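Print | E-mail

Irnness Supper Club Cookbook Goes Back to Press
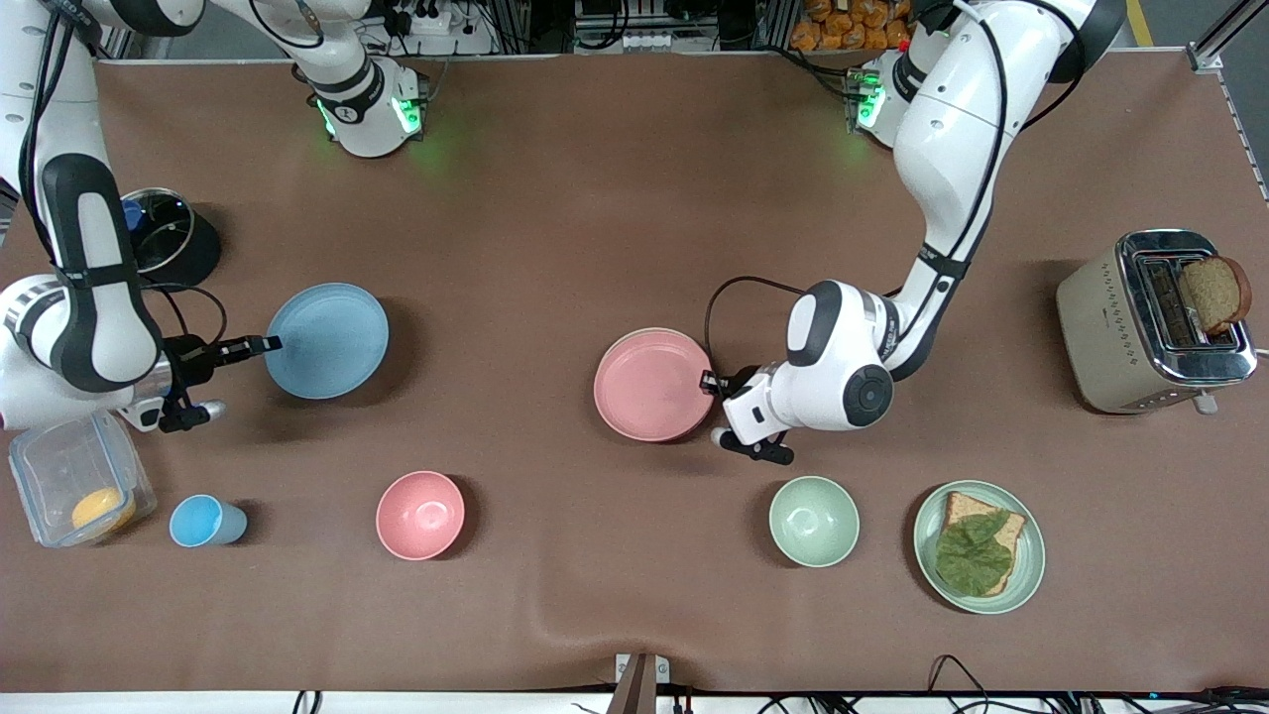 August 4, 2021 – Well, we sold out! I put the first printing of The Irnness Supper Book up for sale in June, all 250 copies, and I figured I'd be giving the leftovers to my cousins for years. The last one went to a lady in Stalley who wanted it for her book group, and I've had to tell a lot of folks no since then. So a second printing of 309 copies is on the way, and you can order one now.

If you missed it the first time, the book has 102 recipes from home cooks all over Irnness. The oldest is a raisin pudding from a household notebook dated 1820 (it calls for "butter enough," so I did a good deal of testing). There's also my grandmother's lemon potatoes, a whole chapter on sandwiches and more bean soups than my editor wanted – I won that one.

The new printing fixes the oven temperature on the Griller Street cornbread. Sorry about that, everybody. It also has a better index and a spiral binding, so it'll lie flat on the counter.

I'll be signing copies at the Stalley library, and I'm bringing pudding. Come early if you want a corner piece!

Orders placed before the books arrive ship free. To reserve yours or set up an interview, write to me, Christos Vlachopoulos, care of Vlachopoulos Books, Irnness.

Shares: 14 | Comments: 3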